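Ghada Salameh and Lama Rizk
April

4. What stays on the counter

We came to this part of the study sideways. The plan was to write about dishwashers, and about who in a household decides what goes in which rack (people have very firm views, as we reported in Section 3). But the longer we spent reading the kitchen diaries, the more we noticed that everybody kept drifting away from the dishwasher and back up to the counter above it. They'd start a line about loading the plates and end it complaining about the kettle! So we gave in and went through all 146 diary entries again, this time looking only for the things that never get put away.

A quick word on who wrote the diaries. We had 25 households, all in the Drevitz flats or the older houses on the Prustilmont side, and each kept a diary for 14 days. I did most of the reading at my own kitchen table, which I mention only so you know I was surrounded by exactly the kind of clutter I'm writing about. Lama read the same entries separately and we compared notes afterward. Where we disagreed, Randa Moussa read the entry and picked a side.

4.1 The back row

We use "back row" for the line of things that stands against the wall behind the working part of a counter. We took the phrase from one of our diary keepers, who wrote, "I cleared everything except the back row, that doesn't count." I love that sentence. She had told us she cleared the counter every single night, and in her mind she did. The back row was closer to wallpaper.

Once we had the name for it we found it all over the diaries. Hot drinks take up a lot of it: the kettle, whatever the coffee is made in, the cups that are "in use" all day long. Then there are the jars, and jars seem to attract more jars. One household started with a single jar of Sarıgül pickled peppers next to the stove and by the second week was writing about "the jar corner." Pitchers are a funny case. They're too tall for a lot of shelves, so they get washed, dried and stood back against the wall, and people talked about them as if that were their proper home.

Georges Twal asked us, after reading a draft, whether the back row is simply what's left over when the cabinets are full. We did wonder about that! But several people with half-empty cabinets had long back rows, and one with hardly any storage kept hers down to a kettle and a bottle of oil. Space matters, sure. I just don't think it gets you very far without the habits.

4.2 The front edge

The front of the counter works differently. Things pass through it. A plate gets set down there on its way to the dishwasher, sits for a minute or for an entire evening, and then moves on (or doesn't, and that's where the arguments start). In the diaries the front edge was mentioned most often when the dishwasher was open, and the strip of counter right above an open rack came up again and again as the place where a plate may be put down without anyone being annoyed.

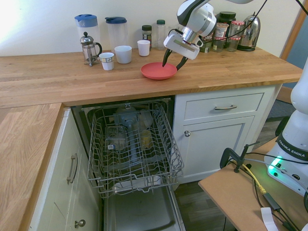
Figure 4. Plate at the front edge, back row against the wall, dishwasher open below.

Plates were also the things people were least patient about. A cup could stand out all afternoon because somebody might want another coffee, and that was accepted in nearly every diary. A plate had no such excuse. "If it's a plate it's finished," wrote one man, who then spent most of a page on his son's plates. Paper cups landed in between, and we had a hard time coding them. Some people threw them out right away, some rinsed them, and one woman kept a paper cup going for 2 days and was a little defensive about it.

We had expected the open dishwasher to act as a kind of invitation, with everything dirty moving downward once the rack was out. It did for plates. For the back row it made no difference that we could find, even when the people writing said that some of those cups and pitchers could use a wash. Rasha Qudah, who coded the Oltik pilot before us, saw the same thing there and put it down to reach: you load what's in front of you, and you'd have to lean over the open door to get at the rest. I'd go along with that for the deeper counters. For the shallow ones I'm still not sure, and we come back to it when we look at the evening entries in Section 5.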